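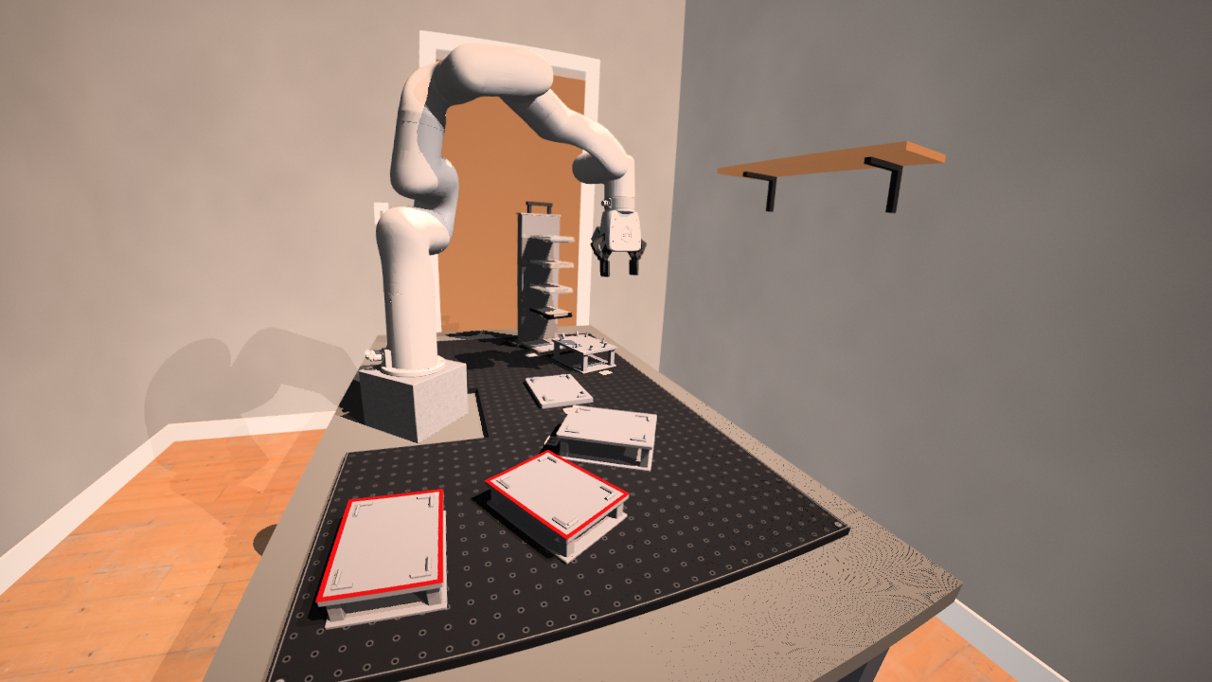
The virtual workcell in Prernby, with two of the stations outlined in red.

Jasper Dekker opens his laptop in the school library and the robot is already waiting. The Treden club has no laboratory of its own. Its members, all between 15 and 18 years old, build their work in simulation, and in September they entered the Hivberg student contest for the first time.

The task sounds easy: carry a microplate from one nest to another. A microplate is a small tray with many wells, used in biology. The rules give each team 153 seconds for a full run.
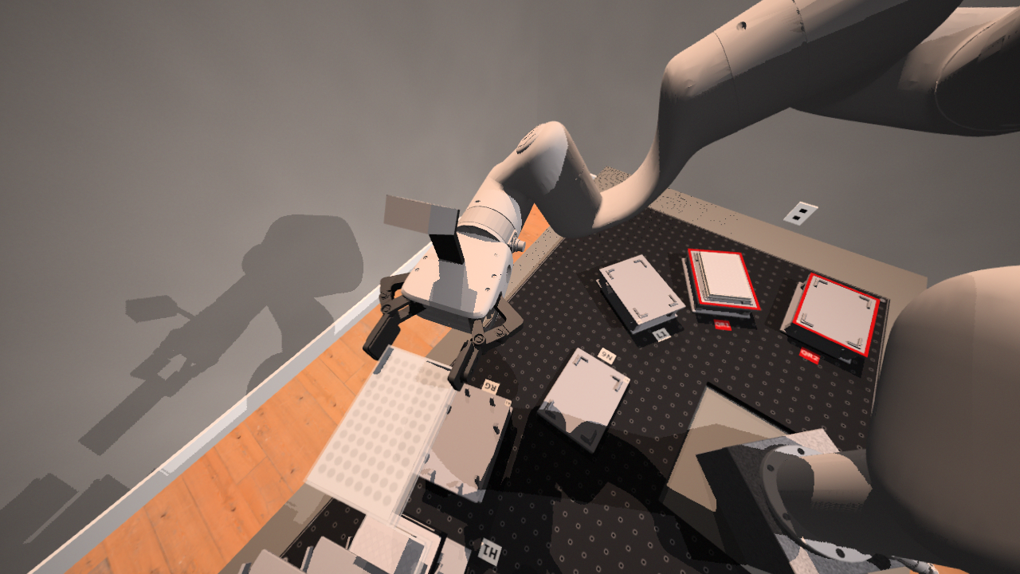
"In the beginning we were only looking at the gripper," says Dekker, who is 17. "But the gripper was fine. Our problem was the angle of the nest." He wrote the path planner again, 2 times, before he was satisfied with it.

His teacher, Cengiz Güler, does not help very much - this is his method. He asks the students to write down every failed run, and the notebook now has over 375 of them.

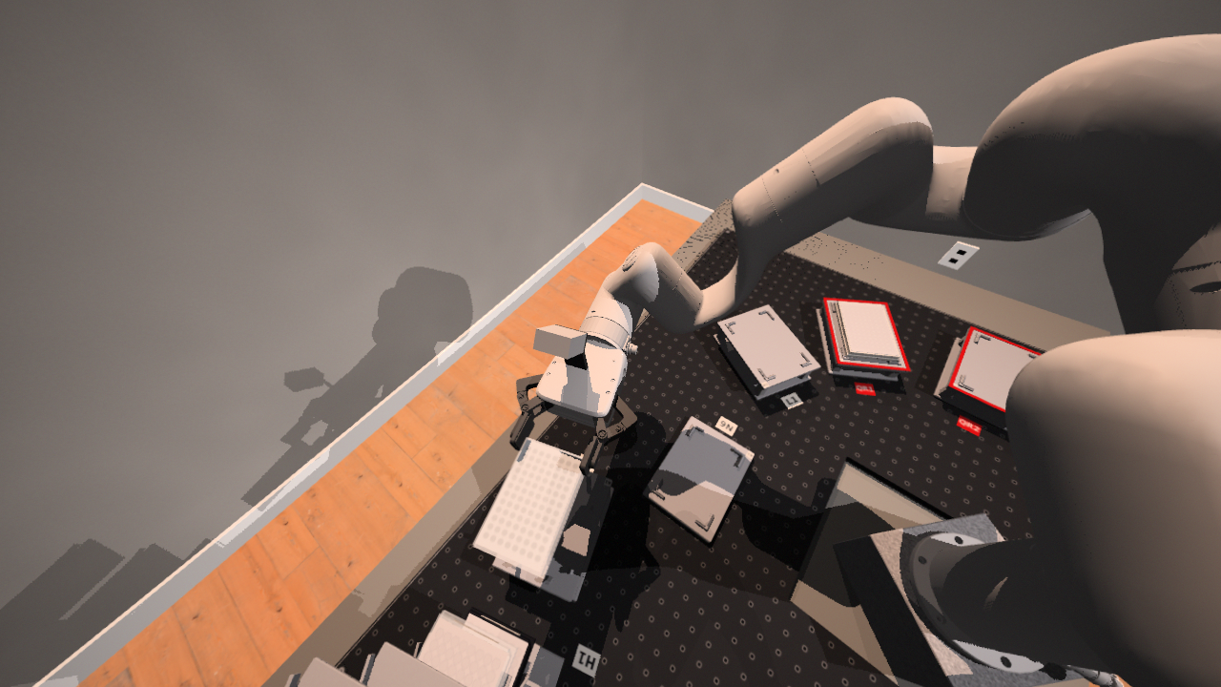

Some parents asked him if a simulated robot is a real robot. Güler answers that the mistakes are real, and the mathematics also. Next year he hopes to borrow an arm from Lai, a small firm in the same town, and try the same code on it.

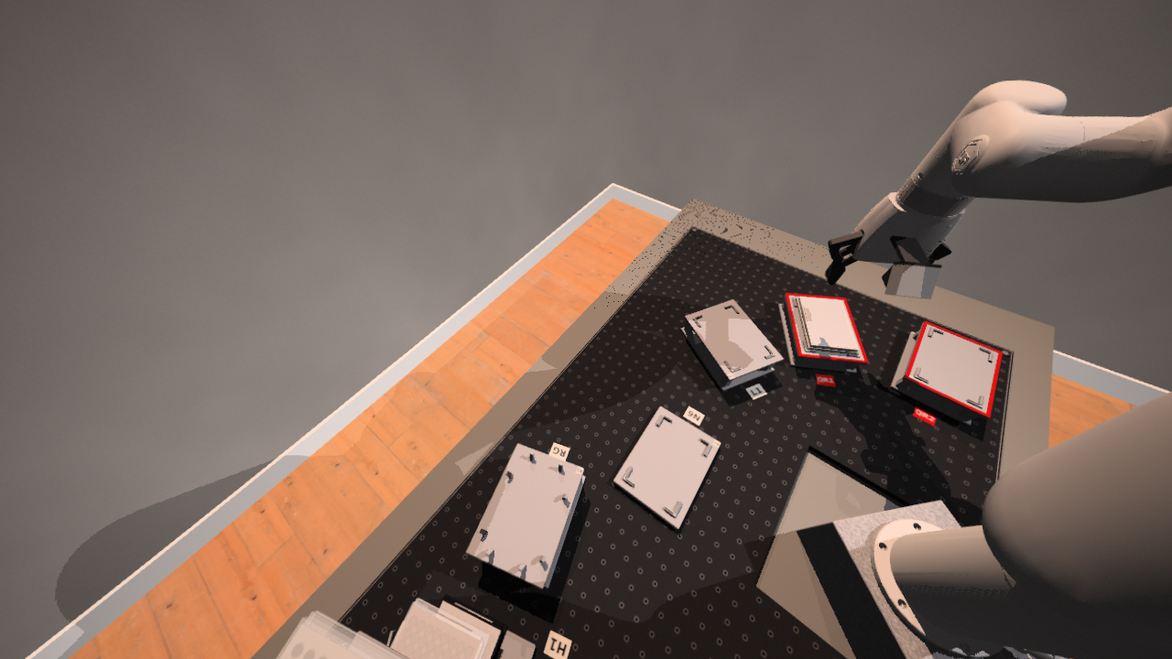

The arm above the stations, each with its own small label.

The contest results come in spring. Dekker is still changing the speed of the wrist.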